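Perguntas frequentes — Troca e retoma de telemóveis usados
Loja Plurcombe, Beltport
Última atualização: 19 de abril de 2025

Que aparelhos aceitam?
Aceitamos smartphones de qualquer marca, desde que liguem e não estejam associados à conta de outra pessoa. Tablets e relógios só na loja, depois de avaliação presencial.

O ecrã partido impede a retoma?
Não. O valor baixa, mas o aparelho entra na mesma. Telefones com a bateria inchada não são aceites pelo correio em caso nenhum.

Como é calculado o valor?
Pelo modelo, pela capacidade e pelo estado. A proposta feita no site é provisória e fica válida durante 19 dias. O valor final é confirmado depois de o aparelho ser verificado.

Tenho de enviar o carregador e a caixa?
Não é preciso. Se os enviar, seguem para reciclagem e não são devolvidos.

O que devo fazer antes de entregar o telemóvel?
Faça uma cópia de segurança, termine a sessão em todas as contas, retire o cartão SIM e o cartão de memória e reponha as definições de fábrica. Se tiver um eSIM, peça à operadora a transferência antes de apagar os dados. Um telefone bloqueado por conta fica parado até o cliente resolver a situação — não temos forma de o desbloquear.

Posso tratar de tudo pelo correio?
Sim. Preencha o formulário, indique o código Brastis que recebe por e-mail e use a etiqueta pré-paga. Guarde o talão até receber o pagamento.

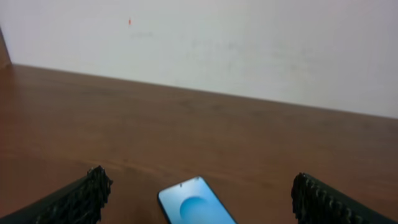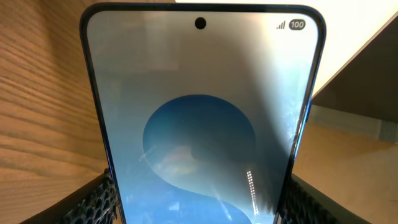
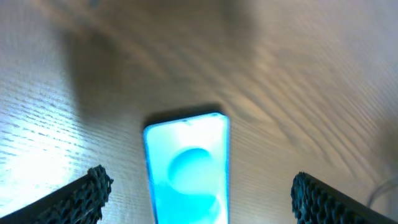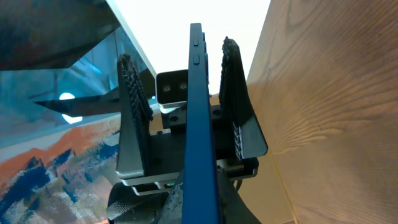

Quanto tempo demora o pagamento?
Até sete dias úteis depois da verificação, por transferência bancária. Quem preferir um vale de compras Malik recebe-o no próprio dia. O vale não pode ser trocado por dinheiro e, em dezembro, não acumula com outras promoções.

E se eu não concordar com o valor final?
Pode recusar. O aparelho é devolvido sem custos para a morada indicada no formulário. Se não houver resposta à nossa proposta dentro do prazo, o telefone também é devolvido.

Os meus dados são apagados?
Apagamos todos os aparelhos antes da revenda, mesmo os que já chegam repostos. O certificado de eliminação é enviado a pedido.

Onde vejo o estado do processo?
Na área de cliente, em "As minhas retomas". Se o processo não aparecer, contacte o apoio pela extensão 1448 e tenha o código à mão.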